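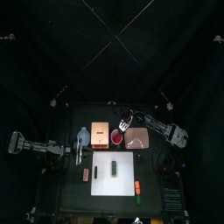 # The Tower That Wants to Be a Cliff

The renderings for the Privden building arrived in June with a short text explaining that it was "carved by the wind." I have read this sentence on the boards of a good many projects, most of them nowhere near any wind worth mentioning. Privden is on the edge of Nakance, a harbor town with low roofs and one decent church, and what has been carved is a block of apartments with a slanted top.

Plemex, the developer, calls it a mixed-use landmark. The mix is 30 apartments, a lobby and a café. The architects, a young office named Qiu, have done better work than this, including a small ferry shelter two streets away that keeps the rain off and makes no claims about geology. I went to see both on the same afternoon, and I spent longer at the shelter.

## What the stone is doing

From the water the building does look good, I'll give it that. The west side is clad in gray stone, cut into 802 panels of slightly different widths, and in late light the joints disappear and you get one big plain surface leaning back from the quay. The photographers have all stood in the same spot to catch it.

Walk around to the street and the cliff is 12 centimeters thick. It stops at the corner with a metal trim, and behind it comes painted render, with bathroom windows lined up over the bins. Most people in Nakance will live with this side. They come up from the bus stop, not in from the sea on a yacht.

I don't object to cladding. Almost every stone building put up in my lifetime is a concrete building in a coat. But if the whole argument of a design is mass, weight and permanence, the coat ought to go around the back.

## The public terrace

The planning approval leaned heavily on a terrace of 2000 square meters, described as a gift to the town. It is open, and I walked on it. Part of it is a ramp to the garage. Another part belongs to the café, which has put out planters at knee height - you can step over them, though few visitors will. What remains is a windy strip with three benches facing a glass rail.

Plemex told me that the planting will soften all this in a few years. The beds are shallow, and the salt comes straight over the rail.

## Inside

The apartments are fine. The ceilings are high, the kitchens face the hall, and the rooms on the upper floors have the view that sells them. The slanted roof, so important in the drawings, takes a bite out of the top-floor bedrooms, where a tall person can stand upright on one side of the bed.

A second phase is planned for the lot next door. Qiu's model shows it slanting the other way.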